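Presupuestar una celda con dos brazos: lo que llevo aprendido

Llevo desde febrero con una hoja de cálculo abierta a todas horas y por fin puedo contar en qué punto estoy. Para quien llegue de nuevas: quiero montar una celda pequeña de manipulación con dos brazos de sobremesa, de las que caben en un cuarto normal y corriente, y quiero hacerlo sin comprar dos veces lo mismo. Lo segundo me está costando bastante más que lo primero.

Mi primera lista tenía 62 líneas. La repasé con Tia Haworth, que ya ha montado dos celdas y tiene una paciencia infinita conmigo, y en una tarde la dejamos en 20. ¡En 20! Lo que se cayó eran casi todo caprichos: una segunda mesa, un juego de pinzas de repuesto que no sabía ni para qué quería, un armario con cerradura, tres modelos de foco. Lo que quedó es lo que hace falta el primer día.

Primero la habitación, luego los brazos

Yo empecé al revés, claro. Me pasé dos semanas comparando alcances y cargas útiles, con el catálogo de Wuvov en una pestaña y el de Jindia en otra, sin haber medido el cuarto. Cuando por fin saqué la cinta métrica descubrí que la puerta se comía una esquina entera y que el único enchufe cómodo me quedaba a un lado de la mesa. Nada grave, pero cambia el largo de los cables, el lado por el que trabajas y hasta dónde puedes sentarte.

Así que ahora lo pruebo todo antes en simulación, con el cuarto incluido. Me ha parecido la parte más divertida de todo el proceso - muevo las bases un poco, repito la tarea, vuelvo a moverlas - y de momento no me ha costado más que horas. La disposición que más me gusta lleva los dos brazos montados en el lado del fondo de la mesa y los objetos repartidos por el lado de delante: una botella con tapón azul, una cajita anaranjada, un bloque blanco y un par de cosas más pequeñas.
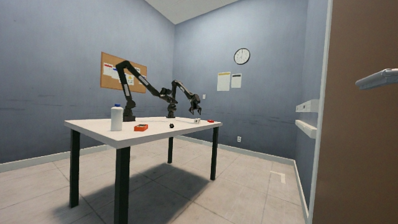 Lo que entra en la primera compra

Los dos brazos, por supuesto, y del mismo modelo. Estuve tentada de coger uno bueno y otro barato para ahorrar, y Tia me lo quitó de la cabeza con una pregunta: ¿cuántas tardes quieres pasar manteniendo dos controladores distintos? Ninguna, gracias. Al final me inclino por los de Jindia, que tardan más en llegar pero traen las pinzas incluidas en el precio. Con Wuvov van aparte, y ese detalle me descuadró el total la primera vez que sumé.

Después va la mesa. Aquí no pienso recortar. Un tablero que vibra te estropea las repeticiones y te pasas el día echándole la culpa a la calibración. Patas gruesas, tablero liso y claro, y las bases atornilladas. He reservado 200 euros para la mesa y la tornillería, y si sobra algo se va a cables.

Y luego está lo pequeño, que es donde se me escapaba el dinero: regletas, bridas, un botón de parada de emergencia accesible desde la silla, cinta para marcar el suelo, una lámpara que no haga sombras raras. Cada cosa es una tontería por separado. Juntas me sumaban casi lo mismo que la mesa, y en mi primera versión no aparecía ninguna.

Lo que dejo para más adelante

El programa de planificación de movimientos, por ejemplo. Estoy usando la versión gratuita de Hutari y para coger un bloque y dejarlo en otro sitio me sobra. La licencia completa la volveré a mirar cuando tenga los brazos delante y sepa qué echo en falta.

También he aplazado los sensores de fuerza. Me hacen muchísima ilusión, no lo voy a negar, pero son la línea más cara después de los brazos y mis primeras tareas no los necesitan. Los tengo apuntados en una pestaña aparte que se llama «algún día» y que va engordando a buen ritmo.

Plazos y recambios

He pedido presupuesto a 3 proveedores y las respuestas no se parecen en nada. Kettle fue el único que me desglosó el transporte y los recambios sin tener que preguntarlo, y me lo puso todo en una sola página, cosa que agradezco mucho. Los otros dos me mandaron un total redondo y tuve que volver a escribirles para saber si llevaba impuestos.

Mi consejo, si estáis en las mismas: preguntad siempre cuánto cuesta un dedo de pinza suelto y cuánto tarda en llegar. Es la pieza que más se lleva los golpes, y en uno de los presupuestos el plazo del recambio era más largo que el del brazo entero.

Me falta cerrar el tema de la garantía y decidir si pido ya el segundo juego de cables. En cuanto haga el pedido subo la hoja de cálculo limpia, con las líneas tachadas y todo. Y si alguien tiene ya una celda parecida en un cuarto pequeño, que me escriba, ¡tengo una lista larguísima de preguntas!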